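Tabletop Bakery Set – README

G'day, and thanks for downloading. I'm the one who put this folder together, so if a label is wrong or a file won't open, it's on me. Version 3, uploaded 6 November 2018.

What's in here

Pictures and short notes about putting baked things on plates. Croissants mostly, a few rolls, the odd scone when the shop had run out of croissants. I started it because I like breakfast, and because every food set I could find was full of finished café meals shot from above, with the eggs and the garnish and the little pot of jam all sitting where they belong. I wanted the bit before that, with the pastry on its way and the plate still waiting for it.

There are 3873 pictures in the set, sorted into 38 folders, one folder per sitting. A sitting is one go at the table with one layout. Some of them are long and some are tiny (sitting 6 is only a handful of pictures, sorry, I had to catch a train).

The name Zarar is what we call the whole project, and you'll see it at the front of the folder names. Undville and Kornbridge are the two rooms. Undville is the bigger one with the decent light, Kornbridge is the one next to the stairs. If you're after consistent colour, stick with Undville.

The things on the table

I kept it plain on purpose. Each sitting gets a table, a mat, a plate and something baked. No cutlery, no napkins, no flowers. I did try a checked tea towel under the plate in the early sittings and it was a nightmare to look at, so those have been pulled out of this version.

The mat is my favourite part of the whole setup. It's felt, grey and speckly, and it does two jobs: plates don't skate about on it, and they don't clank when they land. It also grabs every crumb within reach, so you'll want a lint roller handy if you're setting up your own. Shaking it out the window works too, though the people downstairs in Kornbridge weren't thrilled.

Plates are round and white. I looked at coloured ones – there's a lovely mustard yellow one in my own cupboard – but a golden pastry on a yellow plate just disappears, and white shows up well against the grey.

As for the croissants, choose ones with a good curve and clear ridges. The straight ones are nicer to eat, if you ask me, but once they're on their side it's hard to tell which end is which. If you're working with real ones, buy them the same morning and leave them out of the fridge. They go leathery in there and lose their shine.

How each sitting is laid out

Mat first, squared up to the table as best you can. I let the front of it hang over a touch if it's the big one, it doesn't hurt anything. Then the plate, somewhere near the middle of the mat. I stopped measuring after the first day and I think the set is better for it, as real tables are never that tidy.

Then the pastry. It starts off to one side, gets picked up, goes over to the plate and is set down flat with the tips pointing whichever way they fall. Go gently over the top, or the flakes come off in sheets. Tomomi Kobori went through all my notes on this and made me add "carry low" to the list, which is fair enough – a croissant dropped from any height will bounce, and then you're hunting for it under a chair.

How the labels work

Every picture has one line in labels.txt. I use plain words:

waiting – pastry is on the table or mat, plate is empty
held – pastry is off the surface
plated – pastry is on the plate
muddle – anything I couldn't make up my mind about

The held ones are the most useful, I reckon, and they're also where the labels are cleanest. If it's up off the mat, it's held, never mind how near the plate it is. A typical one looks like so, with the croissant lifted above the upper part of the mat and its right tip curling down, and the plate over to the lower right:
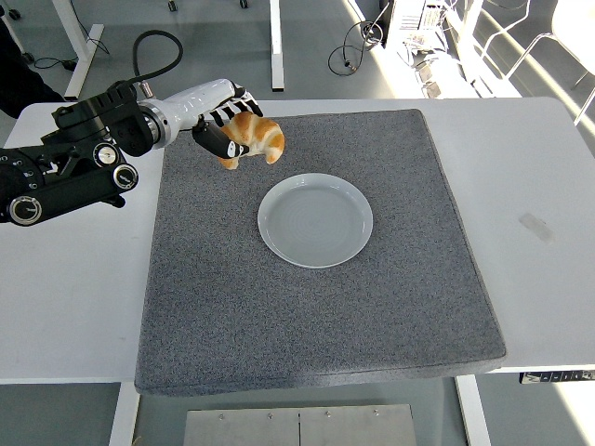 Known problems

Light. One corner of the mat is often brighter than the rest. I've left it alone, but if you're matching colours, take your sample from somewhere more even.

Muddle is too big a folder. I was tired in October and it shows. I'm slowly moving things out of it.

The Ichikawa sittings use a different baker's croissants and they're noticeably paler. They're marked in the folder name, so skip them if that bothers you.

Using it

Help yourself. Teaching, tinkering, a poster for the staff kitchen, whatever you like. Please keep this README with the folder if you pass it on, and tell me if you add sittings of your own, I'd love to see them! Bagels are next on my list, then possibly lamingtons, once I've worked out what to do about the coconut.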